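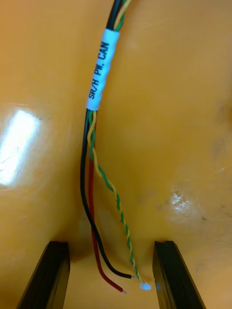
Harness end, sleeve marked SR/H PW. CAN. Black and red stripped, yellow/green pair capped white.

Print | E-mail
4 Jan 2024 – posted by the Skundow build team

Power and CAN drop for the Arnimo arm, student bench 4. Black and red tips are staggered, red lower. Trim to equal length before crimping. Keep the twist in the pair as close to the connector as possible.

Harness cut length 700 mm. Termination across CAN H/L should read about 62 ohms with both ends fitted – log the value before power-up.

Open: Vernel connector pinout, rev 7 drawing still to check.

Print | E-mail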